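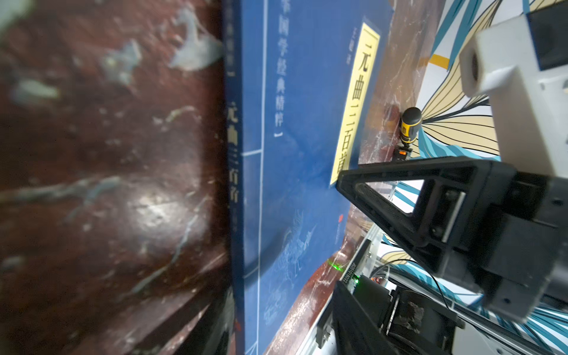

October. Up at six, dark until well past seven. Took the early bus to Wesden to see Frøydis Tveit about the choir tour money. She had the rehearsal hall bill on the kitchen table, 730 for the season, and we agreed to pay half now and the rest after the Alton concert. Coffee was weak. Her knee is better and she can do the stairs again.

Walked back by the canal. The path is closed past the lock, so I had to go up through the Usex lots and got mud on my good shoes.
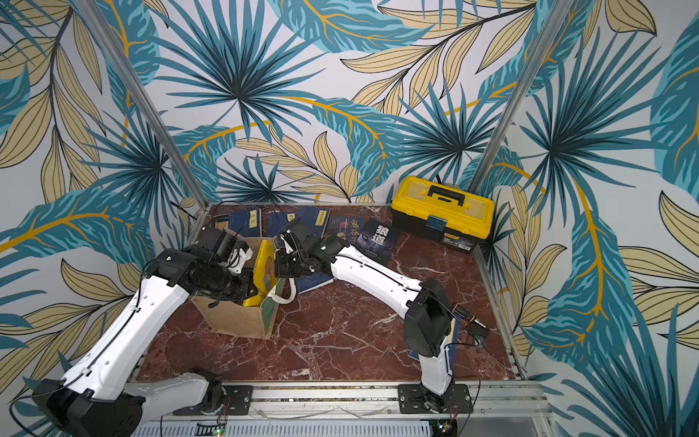 Ate soup standing up, then worked on the alto part for the second half. Bar 37 still gives me trouble. I come in early every time and then rush to the end of the page. Mayu Sasaki called at two and sang it down the phone, slowly, and I wrote the breaths in with pencil. She wants us to drop the Chamoun piece and do something shorter. I said I'd think about it. I like that piece and we've already paid for the scores.
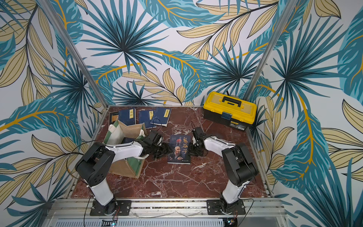
Do I want to stay on as section leader after Christmas? I think so, if somebody else takes over the phone list.

Rehearsal at seven. The heat was off and we kept our coats on. Hymn number 223 went well the second time, the tenors less so. We ran the Chamoun from start to finish and I came in early again. Mayu didn't look at me. Home by ten, toast, washed the shoes. Need to call the bus company tomorrow about the Alton trip and ask Frøydis for the receipt.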